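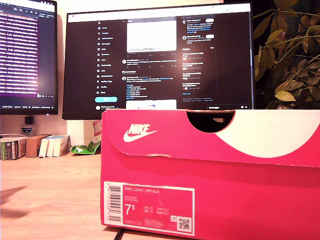
Court Royale box, size 7.5, on the desk with X open behind it.

Desk Finds, August

Cúc Mạch swears a shoebox makes as good a desk organizer as anything Cotivow sells. I have my doubts. The lid on this one is already creased along the front, and it takes up a lot of desk.

The pink is loud — some people will like that. The finger notch is handy, I'll give her that much.

Visitación Villalobos wants to stack two. I'd wait and see how one holds up.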